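Ticket 1115
Subject: Erstead festival screener drops to black at reel change, subtitles late afterward
Opened by: Csenge Szűcs, Riller (sales and festival delivery)
Assigned to: Arben Babić, Hakham support
Status: Reopened

Csenge Szűcs, 9:40 am
Two January buyers say the Erstead screener goes black for several seconds at the second reel change. Picture comes back, but the English subtitles are late from there to the credits. Your first-line reply told us to clear the browser cache. Two buyers in two countries don't have the same bad cache.

Arben Babić, 10:25 am
Cache advice withdrawn. I played the file on our side and got black at the same spot. Subtitles trail by 18 frames after it. The transcode log shows no errors, which I don't put much faith in, as it showed none on the Halilović trailer either and that one had no sound.

Csenge Szűcs, 10:52 am
Is the fault in our master? The lab says no. They always say no. Or could it be the player page? 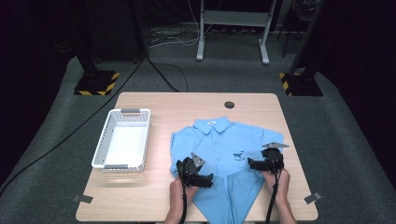 Current still: light blue polo shirt, partly folded.

Arben Babić, 11:30 am
Page is fine. I pulled the master and stepped through the join. There are 10 black frames at the end of reel two, so the lab is partly wrong, but that doesn't explain several seconds. Our packager seems to be padding the gap. Re-encoding with padding off as version 258.

Csenge Szűcs, 2:15 pm
Version 258 plays through the join with a short blink. Subtitles look right in Chrome. In Safari they are still late. Please don't close this again on the strength of one browser.

Arben Babić, 3:05 pm
Confirmed in Safari. It's loading the old subtitle file, so I've renamed the new one and relinked it. Can you check the last scene before the credits? I'd also ask the lab for a clean reel two, whatever they say about it.

Csenge Szűcs, 4:20 pm
Last scene in sync in both. Lab has been asked. Leave the ticket open until one of the buyers has watched it to the end.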